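Living > Food & Table > Features

The Long Way to a Blue Dinner Set

20 November 2018

The pottery works at Drurkmont sits at the end of a gravel road, past a lumber yard and a closed feed store. Most people who own something made there have never seen the place. They bought a bowl at a museum shop or got a set of plates as a wedding gift, and they know the name only from the stamp on the bottom.

For most of its life the works made drainpipe. The local clay is heavy and red and well suited to it. When plastic pipe took that business away, the owners had two large kilns, a clay pit and a crew who knew how to fire things. They tried flowerpots first, then garden tiles. Tableware came third, and it was meant to be a sideline.

The first line was called Pan. It was a plain brown set with thick walls, sold mostly to diners and summer camps, and it was very hard to break. Old Pan mugs still turn up at yard sales across the county. The works stopped making them when the camps switched to plastic, and for a few years there was no table line at all.

The second was Triton, which is the blue one, and it's the reason the works is still open.

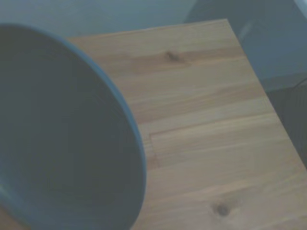

A large blue bowl with faint rings on the inside.

Blue is an old problem for potters. The strongest blues come from cobalt, which has been used on pots for many centuries and has usually been expensive. A very small amount will color a whole bucket of glaze. Too much of it gives a hard, inky blue that takes over a table and makes food look odd. The softer blues are harder to get and harder to repeat. They depend on what else is in the glaze, how thick it goes on, how hot the kiln gets and how long it stays there.

The Drurkmont glaze room keeps its test tiles on pegboards along one wall. There are 274 of them for the Triton blues alone, each with a number scratched in the back. Some are nearly green. A few are a flat gray that looks like wet sidewalk. The notebook that goes with them lists the recipe, the kiln, the shelf and the weather, because the older kiln drew differently on windy days and the glaze showed it.

The shade that went into production was tile 7, one of the first ones tried. It had been set aside as too dull. A year and a half later someone put it next to a plate of scrambled eggs in the lunchroom, and the eggs looked good. That settled it.

Why people like to eat off blue plates is a separate question, and it has a lot of answers. One is simply habit. Blue and white export china was the good china in many American homes for generations, and cheaper printed copies put the same colors on ordinary tables. Diners had the blue plate special. People grew up with blue dishes and bought more of them.

Another answer is that few foods are blue, so almost anything served on it stands out. Bread, corn, roast chicken and tomatoes all sit on the warm side of the color wheel. Mashed potatoes, which disappear on a white plate, show up well. Blueberries don't, and neither do some dark stews, so a household with only blue dishes may want one white bowl in the cupboard.

There is also the matter of the finish. A shiny glaze throws back the light over the table and hides small scratches. A matte one is quieter, and many cooks prefer it, but it can pick up gray marks from forks and knives. The marks are metal left behind on the surface, and in most cases they come off with a mild powder cleanser and a soft cloth. The works gets more letters about fork marks than about anything else. 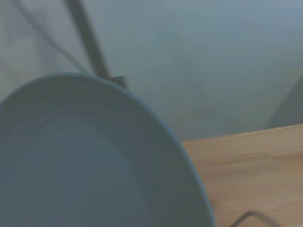
A pale blue-gray plate with a broad, slightly raised rim.

Rims are the other thing that divides buyers. A plate with a broad rim frames the food and gives the server a place to put a thumb. It also takes up room in the cupboard and cuts down the space for dinner. Coupe plates, which have no rim and curve up gently at the edge, have been popular in restaurants and hold more. At Drurkmont the rimmed plate still sells better by a wide margin, mostly to people over fifty, according to the cards that come back with the boxes.

Bowls cause fewer arguments. A big one gets used for salad, popcorn, bread dough and holding the car keys. What matters is the foot, the ring it stands on. A foot that is too narrow makes a wide bowl tippy, and one that is too wide makes it look like a dog dish. An unglazed foot can also scratch a wood table, so it's worth running a finger around it before buying. A rough one can be smoothed at home with fine wet sandpaper in a few minutes.

Secondhand is the cheapest way into any of this. The flea market at Clanesov, an hour south, draws over 2000 people on its opening weekend in April, and a fair share of them come for dishes. Prices are lowest for odd pieces. A full set of eight with no chips can bring 300 dollars, while single plates go for the price of a sandwich. Dealers there say buyers have stopped caring whether things match, and tables set with four or five different blues are common now.

Anyone buying old pieces should tap the edge lightly with a knuckle. A sound plate rings. A cracked one makes a dull clack even when the crack is too fine to see. Old dishes with worn or flaking glaze are better kept for display, as some older glazes contain lead.

The works fires twice a week through the fall and shuts the big kiln down for repairs after the holidays. Seconds go on a table by the office door, cash only, and what's left at the end of winter gets crushed and put down on the road.

Filed under: Home and Table, Crafts, Made Nearby

More from Features
Cast Iron Without the Fuss
What Happened to the Feed Sack Dress
A Short History of the Bread Box
Sharpening Day at the Hardware Store
Five Soups That Freeze Well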